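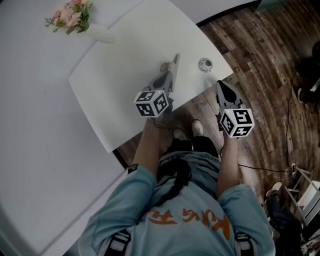

Fekete Hall flower table gets a new look for August

If you've walked through the front room at Fekete Hall this month, you already know the big table by the door has changed. The old brown one is gone (it wobbled for years, and I have the coffee stains to prove it) and we now have a white table, with pink and peach flowers in a white vase up near one end. They're artificial, so please stop watering them! I caught two of you at it last Friday, and I say this with love.

The makeover is the work of Chaltu Hadgu, who runs the Anutby craft evenings and has wanted to get her hands on that room for as long as I've known her. She had a budget of $800 from the spring bake sale and came in well under it. The vase was $148, the one real splurge, and I did raise an eyebrow when I saw the receipt. Then I saw it on the table and lowered the eyebrow again. It looks lovely next to the wood floor, and white goes with every tablecloth we own, even the awful striped one.

"I wanted pale colors so the room would feel bigger," Chaltu told me while we were carrying chairs back in. "Bright red would have been too much for a white table. Peach is friendly." She tried the flowers right in the middle first and didn't like them there – people sitting across from each other would have to lean around the leaves to talk, and the craft group likes to talk. Up at the end they leave plenty of room for working.

And there's going to be a lot of working! The Graltska paper flower class starts up again at the end of the month, same time as last year, 6:30 to 8:30 in the evening. Bring your own scissors if you're picky about scissors. I am. Everything else is in the cupboard, including what's left of the 2,000 sheets of tissue paper we ordered by mistake in the winter. We're down to 1,425, so if you've been holding back on making very large peonies, now's your chance.

A couple of small things while I have you. Anything hot needs a coaster, because the white top shows rings much faster than the old table did. The coasters are in the left-hand drawer of the sideboard, under the napkins. Glue work goes on a board, please, and glitter stays in the back room, where it has lived since the Wovby holiday fair and where I'm pretty sure it will live forever.

Chaltu says she'll swap the flowers out for something in rust and gold when the weather turns, and she's taking suggestions. I've already put in a word for eucalyptus. Leave yours in the notebook by the coat hooks, or just catch her at class.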